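Rechercher un sujet, un compte…

Lucian Coman
1/ Je suis le Nistor Vistdale depuis 2011 et je n'avais jamais écrit un fil sur un match amical. Alors voilà, je commence. Il y aura peut-être des fautes, le français est ma troisième langue.
12 commentaires · 30 partages

2/ Victoire 2-0 hier soir contre Trilex, devant 1765 spectateurs. Le stade pouvait en recevoir plus, mais avec les règles sanitaires le club a fermé toute la tribune nord. C'était étrange d'entendre les consignes du banc comme à l'entraînement.

3/ Le premier but est venu d'un corner joué court. Depuis mars, on n'avait pas vu l'équipe jouer, et je craignais les jambes lourdes. Elles étaient lourdes, oui, mais surtout chez le défenseur central de Trilex, qui a laissé partir notre numéro neuf sans le suivre.
4 commentaires · 9 partages
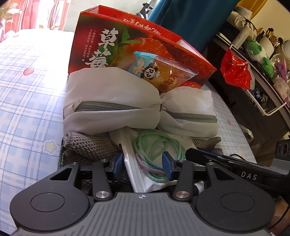

Vistdale, le 1er août 2020

4/ Je reprends ce matin, le café à côté. Parlons du milieu de terrain. L'entraîneure Margareta Ilie a choisi deux joueurs devant la défense, et c'est la première fois qu'elle le fait à domicile. Je trouve ce choix prudent. On récupère beaucoup de ballons, mais on les rend presque aussi vite.

5/ Après le match, elle a dit : « Je préfère une équipe qui s'ennuie un peu à une équipe qui court partout. » Je la comprends. La saison dernière, nous avons perdu à Olinix parce que tout le monde voulait marquer le troisième but.
7 commentaires · 15 partages

6/ Le second but, à la 30e minute, je l'ai mal vu. Mon voisin de rangée s'est levé trop tôt – moi aussi, je l'avoue. On m'a dit que le ballon avait touché le poteau avant d'entrer.

7/ Ce qui m'inquiète, c'est le côté gauche. Le latéral titulaire est encore blessé et le jeune qui le remplace monte sans regarder derrière lui. Contre Trilex, cela passe. Contre Olinix, qui joue très vite sur les ailes, je ne dormirais pas tranquille.

8/ À ceux qui demandent pour les abonnements : le guichet reste ouvert la semaine prochaine, le matin seulement. Il faut apporter l'ancienne carte et un masque.

9/ Prochain amical à l'extérieur, sans public. Je le suivrai à la radio et j'écrirai ici à la mi-temps, si la connexion le permet.
3 commentaires · 2 partages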